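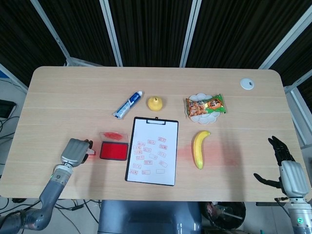
盖章课

下午四点过后,斯库斯顿(Skuston)职业学院东楼二层的走廊里基本没人了,机器人社的活动室还亮着灯。社里这学期只做一个题目:让一台双臂机器人在纸上盖章。

题目是社长帕拉维·加尔格定的。她读自动化专业三年级,去年在学院教务处帮过一个月的忙,主要工作是给成绩证明盖章。一叠表格从左边拿过来,盖完放到右边,中间蘸印泥。她说那一个月里最常出的问题有两种,一种是印泥蘸得太多,字糊成一片;另一种是蘸得太少,只剩一个边框。后来社里讨论选题,有人提议叠衣服,有人提议倒水,她提了盖章。投票的结果是盖章比倒水多一票。

这个动作人做起来不需要想。社员把它拆开以后,写满了一块白板:手指捏住印章,移到印泥上方,下压,抬起,移到纸面上方,找一块没有盖过的地方,再下压,停一下,抬起。每一步都可能出错。印章很小,手指捏得偏一点,章面就不平,盖出来一边深一边浅。捏得太紧,下压的时候手指会打滑;捏得太松,印章抬起来时会留在印泥上。

社里的做法是先由人遥控机械臂做示范,把动作录下来,再用这些数据训练模型。到六月,他们一共录了1,083条示范,其中67条作废,多数是因为印章掉了。负责数据的是二年级的齐亚尼娅·奥罗斯科。她给每条作废的记录都写了原因,最长的一条写了半页,讲的是印章滚到桌子后面,三个人找了一晚上,最后在一卷线缆里找到。

“录数据很枯燥,”奥罗斯科说,“一个人操作四十分钟以后,手就开始不稳了,录出来的东西也没法用。我们后来规定半小时换一个人。”

桌面的布置也改过几次。最早桌上只有印泥和夹着白纸的写字板,模型学得很快,成功率也好看。指导老师看过以后,让他们往桌上放些无关的东西。于是社员把手边有的都拿来了,水果、零食、牙膏,每次摆的位置都不一样。成功率当天就掉了下来。机械手有时会停在半空,有时会朝着错误的方向伸过去。加尔格把那一周的记录保留了下来,打算写进结题报告。

解决的办法没有什么特别的,就是继续录,每录一组换一次摆法。新录的数据里,杂物有时靠近印泥,有时堆在桌子另一头。

现在任务全部由左手完成,右手张开着停在一旁。按照原来的计划,右手要负责按住纸,或者翻页。翻页试过两个星期,纸不是翻两张就是翻不起来,后来暂时放下了。纸用写字板上的夹子固定,每盖满一张由人来换。加尔格说翻页下学期还要做,到时候可能会单独招一组人。

纸面上的落点是另一个难点。模型刚能盖章的时候,喜欢把章盖在同一个地方,一层叠一层。社员在示范里有意避开已有的印迹,从纸的上半部分开始,往下一个一个地盖。目前印章基本能够分开,但是排不成直线,行与行之间也是歪的。颜色深浅还是不一致,有的印迹很淡,字看不清。组里为此争论过要不要在机械手的指尖加力传感器。加尔格赞成加,奥罗斯科认为预算不够,应当先把蘸印泥的动作录得更规范一些。最后按奥罗斯科的意见办。

经费确实不多。社团一学期能从学院领到700元,主要用在耗材上。印泥用得比预想的快,纸也是。机械臂和控制设备归学院实验室,社团按时段申请使用,晚上九点半之前要关电源、锁门。有两次模型训练到一半,时间到了,只能第二天重来。之后他们把训练挪到了实验室的服务器上,活动室只用来录数据和测试。

七月初,社团要去参加“克卢托拉杯”(Clutora)学生机器人挑战赛的地区赛。他们报的是桌面操作组,比赛规则要求在600秒之内完成指定任务,中间不能有人碰机器,桌上的物品由裁判现场摆放。评分看完成的数量,也看质量,印迹缺角、重叠都要扣分。去年拿到这个组第一名的是蒙希(Munshi)理工学院的队伍,做的是分拣药盒。

记者去的那天,社员做了四轮测试。第一轮盖到第三个章时印章歪了,停机重来。第二轮和第三轮都做完了,第三轮里有一个章压在了纸边上。第四轮开始前,一个一年级的社员把桌上的东西重新摆了一遍,退到黑色帘子边上,报了一声“可以了”。奥罗斯科在电脑上按下开始键,然后拿笔在本子上记时间。

测试结束后,几个人围着那张纸看了一会儿,讨论哪几个章算合格。意见不统一,加尔格把纸从夹子上取下来,在背面写上轮次,收进了文件袋。文件袋放在柜子第二层,旁边是还没有拆封的印泥。

下一届的招新通知已经写好了,要求里有一条是“能坐得住”。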